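Call for Participants: Comparison of Hand-Held Grippers in Table Setting Tasks

Rorulstead is seeking adult participants for a study comparing two hand-held grippers, the Gronow and the Hostico. The study forms part of the Nernitano project, which examines how the design of a gripper's fingers affects the handling of plates, bowls, flatware and table linens. No technical background is required.

Background

Both grippers are held in the hand and closed by squeezing a trigger. Each carries a camera that records the fingers and whatever they are holding. The recordings are later used to prepare a robot arm for the same tasks. In the first round of the study, staff members completed 2,748 recorded trials. Staff members use the grippers every day, however, and their results say little about how a newcomer will manage a slippery rim or a flat fork. The second round will therefore rely on outside participants, with a target of some 3,000 trials across both grippers.

The two models differ mainly in the finger pads and in the way the linkage moves them together. The Gronow closes with its pads parallel over the full range. The Hostico pads tilt slightly inward in the last part of the stroke. Which of the two is better suited to thin-edged tableware is the main question of the round.

What participants will do

Each participant attends two sessions, one with each gripper, on separate days. The order is assigned by the study office and cannot be exchanged. A session begins with a short period of practice, during which nothing is recorded. The participant then works through a printed list of tasks at a table:

Lifting a dinner plate by its rim and setting it down on a placemat
Turning a plate on edge and placing it in a rack
Moving a bowl from one side of the table to the other
Picking up a fork, a knife and a spoon
Unfolding a cloth napkin

Dropped items are an expected part of the work and will not be charged to the participant. A trial that ends in a drop is kept and marked as such. Participants are asked not to steady an object with the free hand unless the task sheet allows it.

After each session the participant fills out a questionnaire on comfort, grip strength, visibility of the object and fatigue in the wrist and forearm. Written comments are welcome – several changes to the present trigger came from remarks of this kind.

Who may apply

Applicants must be 18 or older and able to stand at a table for the length of a session, with seated breaks. Left-handed applicants are particularly encouraged, as they were poorly represented in the first round. Persons who took part in the pilot in May may not apply again. Persons with a current injury to the hand, wrist or shoulder are asked to wait until they have fully recovered.

Eyeglasses may be worn. Rings and bracelets must be removed from the hand that holds the gripper.

Compensation

Participants receive a fixed payment after the second session. A participant who withdraws after the first session will be paid for that session in full. Parking is free in the lot beside the main entrance.

Privacy

The gripper cameras point toward the fingers and the table. Hands and forearms may appear in the recordings. Names are stored separately from all recordings and questionnaires, and each participant is identified in the study files by a number only. A participant may ask for his or her recordings to be deleted at any time before the data are combined for analysis.

How to apply

Application forms are available at the Rorulstead front desk, Room 812. Please state your preferred hand, any previous experience with grippers or robot arms, and the times of day at which you are available. Incomplete forms will be returned. Selected applicants will receive a consent form to read before the first session.

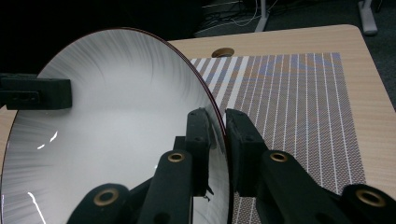 Nernitano Study Office, Rorulstead
Posted 8/21/24

Plate handling with a hand-held gripper: the rim is held between the two finger pads, with a striped placemat on the table behind.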